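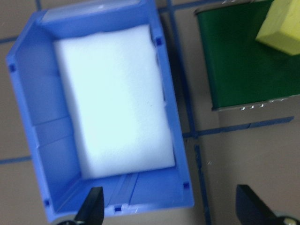 Frequently asked questions – Clolard self storage

What sizes of unit do you have?
Units start at 20 square feet, which suits boxes, a bike and a few bags. The largest is 299 square feet and will take the contents of a family house. If you are between two sizes, choose the smaller one first. You can move up later without paying a new joining fee.

How long do I have to stay?
The shortest stay is one month. After that we bill every four weeks until you give notice. We need 14 days' notice by email or at the desk.

Do I need a deposit?
Yes. The deposit is £90 for any unit. We return it to the card you paid with once the unit is empty, swept and unlocked.

When can I get in?
Your door code works from 6am to 10pm. The desk is open from 9am to 5pm. If you need to load a van late at night, ask us beforehand and we will see whether someone can let you in.

Should I use boxes or plastic bins?
Either will do. Cardboard is cheaper and folds flat afterwards, but it sags if you stack it high or leave it for years. Plastic bins with lids are better for clothes, bedding and paperwork. Try to buy bins of the same make, as different makes rarely stack well together. Put the heaviest ones at the bottom and write on the side, not the lid.

Can I buy packing materials from you?
The desk sells boxes, tape, bubble wrap and Flamex padlocks. Unused boxes can be returned for a refund if they are still flat.

What can't I store?
Food, plants, animals, fuel, gas bottles, paint thinner, fireworks and anything stolen or illegal. Mowers and strimmers are fine once the tank has been drained. Tyres are allowed in ground floor units only.

Will my things get damp?
The building is dry but not heated. Make sure fridges and washing machines are fully dried out and leave the doors slightly open. Leave a small gap between your things and the back wall. Mattresses should go in a cover – we have singles and doubles at the desk.

Is insurance included?
No. You must have cover in place before you move in. Some home policies include storage, so check yours and bring a copy. Otherwise you can take ours and have it added to the bill.

Can somebody else use my unit?
Yes, if you add their name to the account. We won't give out a code over the phone.

Where do I park?
Use the Arroyo Road entrance. Unit 87 is next to the loading bay, so please don't leave trolleys across its door. Vans can stay in the bay for an hour.

Who do I contact about a bill?
Email the accounts desk and mark it for Mwanahawa Swai. Put your unit number in the subject line.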